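Chapter 4
Shape, Area, and the Flat Figure
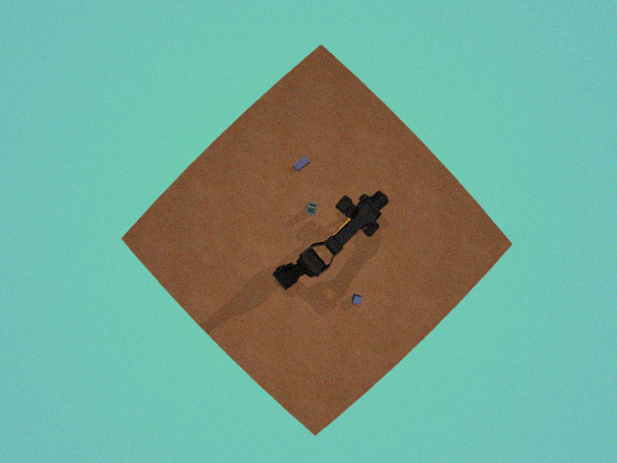 4.1 Why area needs a definition

Most people learn to find the area of a rectangle before anyone tells them what area is. The rule of multiplying length by width gives correct answers, and in daily work the rule is enough. A floor layer who orders tile for a rectangular room has no need to ask what the number stands for. The question comes up when the room has a slanted wall, or when the figure is bounded by a curve, or when two people measure the same plot of land and get different results. In those cases the rule for rectangles does not apply directly, and it has to be replaced by something more general.

In this chapter we treat area as a quantity assigned to a flat figure. The assignment follows a small set of conditions, which are stated in Section 4.2 and used without further comment afterward. From these conditions we derive the formulas for the parallelogram, the triangle, the trapezoid, and the regular polygon. The circle is left for Chapter 6, where the idea of a limit is available.

Readers who have worked through Chapter 3 will know how to decide whether two figures are congruent. That skill is assumed here. Readers who skipped Chapter 3 should at least review the side-angle-side test and the definition of a rigid motion.

4.2 Conditions on area

Let F be a flat figure that can be cut into a finite number of triangles. We write A(F) for its area. The following conditions are taken as given.

Condition 1. A(F) is a positive number for any figure with at least one interior point.

Condition 2. If F and G are congruent, then A(F) = A(G).

Condition 3. If F is cut into two figures G and H that share only boundary points, then A(F) = A(G) + A(H).

Condition 4. A square whose side is one unit long has area one.

Condition 2 is often used without being noticed. It says that area does not change when a figure is moved, turned, or flipped over. A square standing on one corner has the same area as the same square resting on a side. Students who are asked to find the area of a square drawn as a diamond sometimes multiply the two diagonals, because the diagonals are now the horizontal and vertical distances. The product of the diagonals is twice the correct value. The reason is given in Section 4.4.

Condition 3 allows a figure to be cut and put back together. It can be applied any finite number of times. It says nothing about cutting a figure into infinitely many parts, and no argument in this chapter depends on doing so.

Condition 4 fixes the unit. If lengths are given in feet, areas come out in square feet. Changing the unit of length by a factor k changes the number for area by a factor of k squared. There are three feet in a yard, so a square yard contains nine square feet. Mistakes in this step are common in practice and usually large enough to be found by a rough estimate.

4.3 The rectangle and the parallelogram

Suppose a rectangle has sides of length a and b, both whole numbers. It can be cut into a rows of b unit squares, and by Conditions 3 and 4 its area is ab. If a and b are fractions, choose a smaller unit that divides both, count the small squares, and convert back. The result is again ab. The case in which one side is not a fraction of the unit requires an argument by bounds from above and below, and it is given in full in Appendix C.

Example 4.1. A storage lot is a rectangle 46 yards long and 18 yards wide. Its area is 46 × 18 = 828 square yards. In square feet the area is 828 × 9 = 7,452. The same value is found by converting the lengths first: 138 × 54 = 7,452.

A parallelogram is handled by cutting. Let the base have length b and let h be the perpendicular distance between the base and the opposite side. Drop a perpendicular from one end of the upper side to the line of the base. When the foot of the perpendicular falls on the base, a right triangle is cut off at one end. Slide this triangle along the base direction to the other end. The two pieces now form a rectangle with sides b and h, so the area is bh.

When the foot of the perpendicular falls outside the base, a single cut is not enough. The parallelogram is then divided into thin strips parallel to the base, each with the same slant, and the argument is applied to each strip. The strips can always be made thin enough for the foot to fall where it is needed. The formula does not change.

Note that h is a perpendicular distance and is not the length of the slanted side. If the slanted side is used by mistake, the result is too large for every parallelogram that is not a rectangle.

4.4 Figures with perpendicular diagonals

Let Q be a four-sided figure with no inward corners whose diagonals, of length p and q, meet at a right angle. Draw a line through each corner of Q parallel to the diagonal that does not pass through that corner. The four lines form a rectangle with sides p and q. The diagonals divide this rectangle into four smaller rectangles, and each side of Q divides one of them into two congruent right triangles. One triangle of each pair lies inside Q and the other lies outside. It follows from Conditions 2 and 3 that

A(Q) = pq / 2.

For a square of side s, both diagonals have length s√2. The product of the diagonals is 2s², and half of this is s², as it must be. The formula also covers the rhombus and the kite.

Example 4.2. A rhombus has diagonals of 18 inches and 4 inches. Its area is 18 × 4 / 2 = 36 square inches. A square with the same area has a side of 6 inches.

The condition that the diagonals meet at a right angle cannot be dropped. A rectangle with sides 3 and 4 has diagonals of length 5, and half their product is 12.5, while the area is 12. The difference is small here, but it grows as the rectangle becomes longer and narrower.

4.5 Terms used in this chapter

Base: any side of a triangle or parallelogram chosen as the reference side.
Height: the perpendicular distance from the line of the base to the opposite corner or side.
Diagonal: a segment joining two corners that are not next to each other.
Kite: a four-sided figure with two pairs of equal sides, the sides in each pair being next to each other.
Dissection: a division of a figure into a finite number of parts that share only boundary points.

Section 4.6 takes up the triangle. The exercises for Sections 4.2 through 4.4 are placed after it.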